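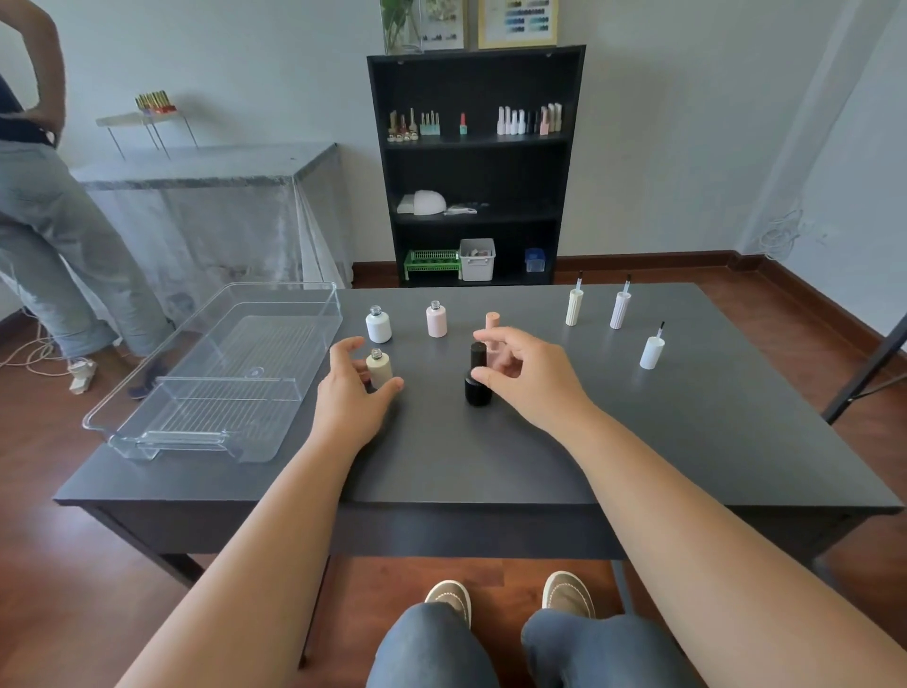

사진 제공: Pavcombe 환경공학 실습반

소형 화장품 유리 용기의 잔여물과 분리배출 조건

2018년 7월 19일 목요일 | Yara Sfeir, Anel Oosthuizen

1. 목적

매니큐어 용기는 대체로 몸체가 유리, 뚜껑이 합성수지이고, 붓은 뚜껑에 결합되어 있다. 용량이 작아 사용자가 내용물을 비우지 않은 채 버리는 경우가 많으며, 굳은 도막은 물로 제거되지 않는다. 본 과제에서는 Flostbridge 지구에서 수거한 소형 화장품 유리 용기를 대상으로 잔여물의 비중과 세척 방법별 제거 정도를 조사하였다. 용기의 색상이나 제조사에 따른 차이는 다루지 않았다.

2. 시료와 방법

시료는 Flostbridge 공동주택 단지의 수거함과 Godinho 미용실에서 받았다. 뚜껑을 포함한 전체 시료의 질량은 2,312 g이었다. 파손된 용기와 내용물 종류를 확인할 수 없는 용기는 질량을 측정하기 전에 제외하였다.

측정은 뚜껑과 붓을 분리한 뒤 몸체만으로 진행하였다. 초기 질량을 기록하고, 환기 후드 안에서 마개를 연 상태로 질량 변화가 없어질 때까지 두었다. 이때의 감소분을 휘발분으로 보았다. 이후 도막을 용해하여 제거하고 건조한 몸체의 질량을 다시 측정하였다. 두 번째 감소분을 고형 잔여물로 정의하였다.

세척에는 아세톤과 초산에틸을 각각 사용하였다. 용제는 병 용량의 절반을 넣고 마개를 닫아 흔든 뒤 폐용제 용기에 회수하였으며, 같은 조작을 두 번 반복하였다. 저울은 실습실의 Unico 전자저울을 사용하였고, 시료군을 바꿀 때마다 영점을 확인하였다. 용제 구입비는 3,000원이었다.

3. 결과

수거 시점에 내용물이 남아 있던 용기는 전체의 70%에 가까웠다. 잔여량은 병목이 좁은 용기에서 크게 나타났다. 붓이 바닥 모서리에 닿지 않는 형상에서는 바닥 둘레를 따라 고리 모양의 도막이 남았다.

아세톤 세척은 일반 색상 제품의 도막을 두 번째 조작에서 대부분 제거하였다. 초산에틸은 제거 속도가 느렸으나 최종 상태의 차이는 육안으로 구분되지 않았다. 반짝이 입자가 포함된 제품은 두 용제 모두에서 입자가 병 어깨 안쪽에 남았고, 면봉을 이용한 추가 작업이 필요하였다. 흰색 안료 제품은 용제를 회수한 뒤에도 벽면에 옅은 막이 보였다. 이는 안료가 용해되지 않고 분산 상태로 남았기 때문으로 판단된다.

뚜껑과 붓대는 손으로 분리되지 않는 경우가 많았다. 붓대, 붓모, 고정용 부품의 재질이 서로 다를 수 있으므로 뚜껑 전체를 단일 재질로 분류하기는 어렵다.

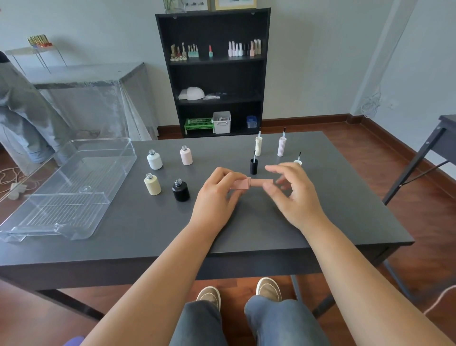
매니큐어가 조금 남은 병을 물로 헹구어 유리류로 배출해도 되는가?

내용물이 남은 병은 물로 헹구어도 도막이 제거되지 않으므로 유리류로 배출하지 않는다. 헹군 물을 하수구에 버리는 것도 피하고, 지역의 배출 안내에 따라 처리한다.

4. 고찰

용제 세척은 유리 몸체의 상태만 보면 효과가 있으나, 회수된 폐용제가 새로운 처리 대상이 된다. 병 용량의 절반에 해당하는 용제를 두 차례 사용하면 폐용제의 부피는 병 하나의 용량과 같아진다. 가정에서 개별적으로 세척하는 방식은 환기와 화기 관리 면에서도 권장하기 어렵다. 수거처에서 내용물 유무를 먼저 구분하고, 세척은 후드가 있는 시설에서 일괄 진행하는 편이 타당하다.

크기 문제도 남는다. 선별 설비의 체눈보다 작은 병은 깨끗하더라도 잔재물로 빠질 수 있다. Pavcombe 선별장에 체눈 규격을 문의하였으나 보고서 작성 시점까지 회신을 받지 못하였다. 따라서 세척한 병이 실제로 유리 원료로 회수되는 비율은 제시하지 않는다.

5. 한계

수거 경로가 두 곳뿐이며, 미용실 시료는 전문가용 제품의 비중이 높다. 휘발분은 개봉 상태에서 측정하였으므로 수거 이전에 증발한 양은 포함되지 않는다. 젤 네일 제품은 경화 방식이 달라 시료에서 제외하였다. 후속 과제에서는 뚜껑의 재질 구분과 병목 지름에 따른 잔여량을 따로 측정할 계획이다.

독자 의견

물병자리: 초산에틸 세척 때 병을 흔든 시간이 본문에 없습니다. 두 용제의 조건이 같았는지요?

Yara Sfeir: 같은 시간으로 맞추었습니다. 방법 항목에 빠졌으니 다음 판에 넣겠습니다.

하늘공방: 오래된 병은 나사산에 굳은 것 때문에 뚜껑부터 안 열립니다. 그런 시료는 어떻게 하셨나요.

Anel Oosthuizen: 병목에 용제를 묻힌 천을 감아 두었다가 열었습니다. 천에 묻어 나온 양은 잔여물에 포함하지 않았습니다.

soda_k: 젤 제품 결과도 나오면 올려 주세요.

최종 수정: 2019년 4월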